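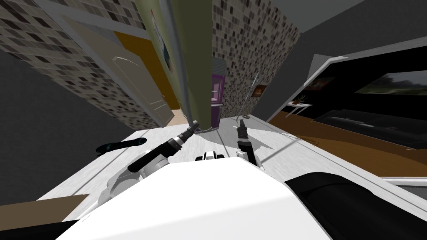
The Flesden Housing Association has spent the past year reviewing the kitchens in its older buildings, and the head of its repairs office agreed to discuss the findings. The review covered 1304 apartments, most of them in Stestness and Drikdale. "Tenants asked us for surfaces they could wipe down easily," she said. Many favored a white countertop with faint gray streaks, like marble, over the plain finishes used before. "It was the look people asked for most — we did not expect that."

Storage drew more complaints than any other subject. In Drikdale, the upper cabinets were hung too high for many older residents, and 17 households had stopped using them altogether. "We will lower them on request, at no charge," she said.

Work begins in October at Radwan Court, where 16 kitchens will be refitted first. Each should take three days. Tenants will receive written notice and may ask for a different date. "We would like them to call the office early," she said. "The schedule can still be changed."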